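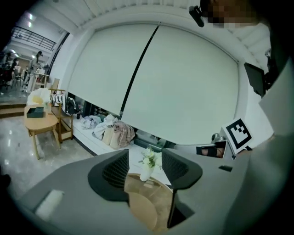 Products > Greenhouse and Growing Room > Climate Monitoring > Fletex Wired Monitor

Fletex Wired Climate Monitor

The Fletex is a wired temperature and humidity monitor for greenhouses, propagation rooms and indoor storage. It is made by Zurkico and sold as a base unit with separate plug-in probes. The base unit has 11 probe inputs, so a grower with several benches or bays can read them all from one place.

Price: $1194 for the base unit, power supply and mounting plate. Probes and cable are sold separately.

What it does

Each probe reports air temperature and relative humidity. The base unit logs a reading from every connected probe every 15 minutes and keeps the log in memory through a power cut. You can scroll through recent readings on the display or copy the whole log to a USB stick as a plain spreadsheet file. There is no subscription and no account to set up.

High and low alarm limits are set separately for each input. When a reading goes past its limit, the unit sounds a buzzer and closes a relay. The relay can switch a dialer, a siren or a small warning lamp. It is not rated to run fans or heaters directly. Use the Atonen contactor box for that.

Probes

The Fletex takes any probe from the Atonen range with the round four-pin plug. The standard air probe suits most jobs. The shielded air probe has a vented cover and is the one to buy for misting benches or anywhere the sun falls straight on the sensor. A soil temperature probe is also available and uses the same plug, but an input set for soil will not show humidity.

Older Atonen probes with the flat plug need an adapter, one per probe.

The longest cable run is 162 feet from base unit to probe. Past that length readings can drift or drop out. Keep probe cable away from lighting ballasts and pump wiring.

Mounting and placement 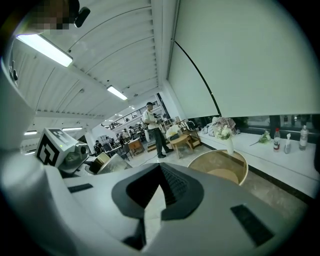

Air probes should hang at crop height, out of the direct path of a heater or vent. In an open greenhouse the usual way is to drop the cable from a truss or a crop wire. In an indoor room the cable has to come across from the wall, and the shape of the ceiling decides the route. With a white corrugated ceiling made of long parallel panels, as shown, run the cable in the same direction as the panels and make any crossing at one end of the room. Leave a drip loop above each probe. Do not fix the probe body against the ceiling itself, where the air may be a good deal warmer than it is at the bench.

The base unit goes on a wall at eye level. Its case is splash resistant with the cable glands tightened, but it should not be mounted where a hose or boom will hit it. Blank off unused glands with the plugs supplied.

Calibration

Probes are calibrated before sale and hold their setting in memory, so they can be moved between inputs. We suggest checking them once a year. September works well for growers who heat through the winter. Calibration can be done through our Kashyap service counter or at home with the salt test kit.

In the box

Base unit
Power supply
Mounting plate and screws
Gland plugs
Printed manual

Availability

In stock. Probes ship in the same carton when ordered together.

Page updated 3 January 2018

Related items

Atonen Standard Air Probe
Atonen Shielded Air Probe
Atonen Soil Temperature Probe
Flat Plug Adapter
Atonen Contactor Box
Salt Test Kit for Humidity Probes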